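Horeo opens its free home network security evenings to households and small shops

Horeo, the network security training firm founded by Ehsan Sial, is delighted to announce that its home network security evenings will be open to everybody from October, free of charge and with no technical knowledge needed. The evenings have been running quietly for a while as a kindness to the families of people on our paid courses, and they have become so popular (and such good fun) that it seemed a shame to keep them to ourselves.

Each evening starts at 7 pm and looks at the sort of trouble that can creep into an ordinary home or a small shop: a router still using the password it came with, a guest network that isn't really separate from the main one, a copycat hotspot with a friendly name, or an old camera that hasn't had an update in years. People are welcome to bring a laptop and follow along on our practice network, which is kept well away from the internet and from anybody's real accounts.

"My own mother asked me whether her neighbour could read her emails over the Wi-Fi, and I gave her such a long and dreadful answer that she changed the subject," said Ehsan Sial. "It made me think we ought to be better at this. People ask very sensible questions about their networks and they deserve a sensible reply, with a cup of tea if possible."
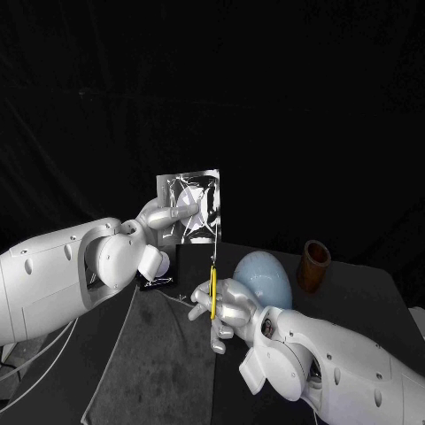
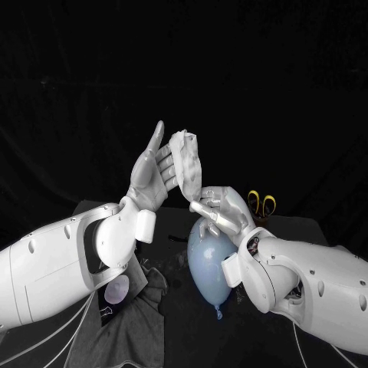
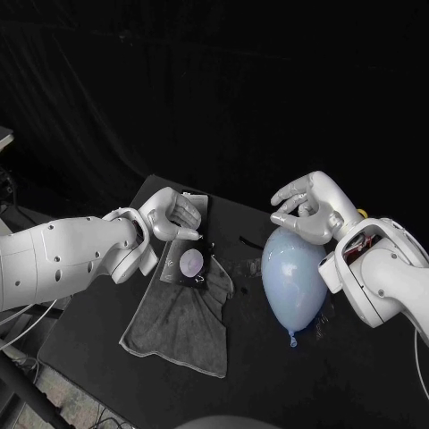
The evenings are taught in 3 parts, with a good long break after the second. The first part covers how devices find each other on a network and why a stranger on the same Wi-Fi may be able to see more than you would like. The second is the one most people remember, when the tutor sits between two practice machines and quietly reads what they send to each other. It helps to think of a message as something handed across, like the tissue between the two white hands, and then to ask who else might have had hold of it on the way. Once that idea has settled, encryption and certificate warnings become a great deal easier to talk about, and we have seen plenty of people go straight home and stop clicking "continue anyway".

The last part is given over to putting things right. Everybody leaves with the Horeo home checklist, a plain booklet of 29 steps that begins with finding the router's settings page and ends with setting up a separate network for televisions, doorbells and the like. There is no need to do it all in one go, and we would gently suggest that you don't try!

So far 757 people have come along to an evening, and many have been good enough to write to us afterwards with suggestions. Those letters are the reason the new sessions spend longer on phones, and the reason the booklet is now printed in larger type.

The practice network has been rebuilt for the new season by Ravindra Khurana, our head of training, who has given it the name Palus. It includes a make-believe household and a make-believe corner shop, each with its own muddle of devices to sort out.

"I wanted it to feel like a real house, with the printer that falls off the network and the tablet that hasn't been switched on since the spring," said Ravindra Khurana. "If you can tidy up Palus, you can certainly tidy up your own front room."

There are 39 places at each evening. They can be booked through the Horeo website or by telephoning the training office, where somebody will be happy to talk through what to bring. Groups from schools, clubs and small businesses are very welcome, and we can arrange a daytime session for those who find evenings difficult.

Horeo teaches network security to office staff, technicians and anyone else who would like to learn. Journalists who wish to sit in on an evening should contact the training office, and are asked to bring a laptop too.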